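Plain weave

Plain weave (also called tabby or one-up one-down) is the simplest of the three basic textile weaves, the others being twill and satin. Each weft thread passes over one warp thread and under the next, and the order is reversed on the following row.
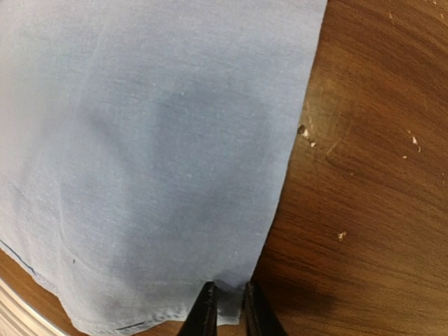 The repeat unit is two warp threads by two weft threads, the smallest possible for any weave. A loom needs only two shafts to produce it, although four or more are often used where the warp is dense, so that the heddles are not crowded.

Structure

Plain weave has the highest number of interlacings for a given number of threads. The threads are therefore held firmly, and the cloth resists slipping at the seams better than a satin of the same yarn and count. The same feature limits how closely the threads can be packed. A twill can be beaten up to a higher weight than a plain weave in the same yarn.

Both faces are alike unless the cloth has been printed or given a finish on one side. Crimp, the waviness a thread takes on as it bends over and under its neighbours, is high in both directions. It accounts for much of the shrinkage seen in a first wash, when the yarns relax and the crimp increases.

When the warp and weft are of equal thickness and spacing the cloth is said to be balanced. In a warp-faced cloth the warp is set so closely that it hides the weft, and a fine cross rib results. Poplin and taffeta have a rib of this kind. Weft-faced cloth, in which the warp is hidden, is usual in tapestry and flat-woven rugs.

Variants

Basket weave, or hopsack, uses two or more threads as one in both directions. It drapes more easily than true plain weave but snags more readily. Oxford cloth normally pairs the warp threads and leaves the weft single.

Chambray has a coloured warp and a white weft, which gives a slightly broken shade at close range. It is often confused with lightweight denim, but denim is a twill and shows a diagonal line. Muslin, calico, voile, lawn and cheesecloth are all plain weaves, separated mainly by yarn fineness, twist and openness.

Cutting and fraying

A raw edge of plain weave frays along the thread that lies parallel to the cut. Loosely set cloths fray fastest. A cut made on the bias, at 45 degrees to the warp, frays much less but stretches, and is commonly stay-stitched before handling. Many balanced cottons can be torn along the grain, a quick way of finding a straight edge, although the torn edge may ripple and need pressing.

Workshop testing

Small mills tend to judge set by eye and by a sample length. The Jillgate handbook, compiled by Dilek Türkmen and Meron Asfaw, recommends a trial warp of 220 ends in the intended yarn, woven at three different sets and then washed before measuring. Their notes for October record that a set judged correct on the loom was too open after finishing in over 8 of the lengths woven, all of them in singles yarn. The trial was repeated at Gonlow by Natnael Gebru with a 600-end warp in two-ply cotton, and the difference was smaller.

Giorgia Sorrentino's later revision adds a section on weft tension. It advises laying the weft in at a shallow angle before beating - a straight pick leaves too little yarn for the crimp and pulls the selvedges inwards.

See also

Twill
Satin weave
Thread count
Selvedge
Warp and weft

References

Türkmen, D. and Asfaw, M. Setting the Plain Warp. Jillgate.
Sorrentino, G. Setting the Plain Warp, revised edition. Jillgate.
Gebru, N. Two-Ply Cotton at 600 Ends. Gonlow Papers.

Last edited 6 Nov 2019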